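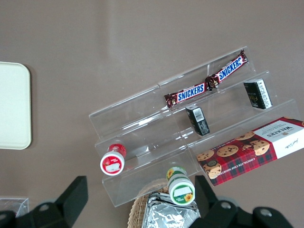
Speaker notes, Thursday session, 25 minutes plus questions
Zoltán Sárközi, Monlow site

Slide 1. Title
Leave up while people sit down. State the subject once: a gripper fault on the shelf-restocking cell, how it got past our checks, what we changed. Nobody was hurt. Say that early or someone will ask.

Slide 2. The cell
One arm, two-finger gripper, wrist camera. The task is picking small retail goods from a basket or tray and placing them on a stepped acrylic stand. Mixed stock: candy bars, small boxes, small round containers, a box of shortbread. The clear stand matters later, so point to it now. Tabletop is matt brown, stand is transparent, and the brown shows through every tier.
The arm controller is from Weidemann. The gripper is a Forkar unit. Placement software is ours, internal name Ilov.

Slide 3. What happened
Late in a run of 1000 placements, the arm moved to set a small box on the middle tier. It pressed the box into the step and did not stop. The force limit should have tripped at 4 newtons over the expected contact force. The stand cracked along a fold and one piece landed outside the marked work area.
The operator hit the emergency stop. Arm halted correctly. The stop circuit was never in doubt and I will not spend time on it.
Pause here. Let them read the trace.

Slide 4. Force trace
Walk left to right. Flat section is travel. First bump is contact. Expected behavior is a stop within a few samples of the bump. Instead the commanded position keeps going down and the measured force sits at zero.
Zero is the point of the slide. The reading was neither noisy nor drifting. A loaded sensor does not read exactly zero for 400 milliseconds.

Slide 5. Cause, part one
Sensor cable at the wrist. The connector had backed out of its seat by a small amount, enough to open the signal pair when the wrist rolled past a certain angle. Placements on the lowest tier never reached that angle. Middle and top tier placements sometimes did.
The driver treated a missing signal as a zero reading. With zero force reported, the limit could not trip.

Slide 6. Cause, part two
Height error. The depth estimate on clear plastic is poor. Ilov picked the tabletop seen through the shelf as the target surface on this placement, so the goal was below the real step. Under normal conditions the force limit catches that and we log a retry. We had 104 such retries in the same run and had stopped looking at them.
Say this plainly: the force limit was being used as a height sensor. It was meant as a protective layer. When the cable opened, two functions went at once.

Slide 7. Changes
Missing force signal is now a fault and stops the arm.
Driver checks for a small nonzero baseline before every placement.
Tier heights are entered by hand from a measured drawing. Camera depth is used for the goods only.
Retry count has a limit per run. Going over it stops the run.
Connector has a locking clip and is on the weekly inspection sheet.
A side guard now covers the direction the fragment went.

Slide 8. Test after the changes
We unplugged the sensor on purpose at three wrist angles, arm at reduced speed, foam block in place of the stand. It stopped each time. We have not tested a partial short in the cable. If asked, say it is planned for November and give no result.

Slide 9. Open items
Old driver is still installed on the second cell, which is locked out until it is updated.
Clear stands from other suppliers have different fold radii. Measured heights need a new drawing per stand.

Questions likely to come up
Why not paint or tape the stand: we tried matt tape on the step edges. It helped the depth reading, but the tape lifted.
Was the stock damaged: one box, crushed at a corner.
Could the arm have reached a person: the operator was outside the marked area, but so was the fragment. Refer back to the guard on slide 7.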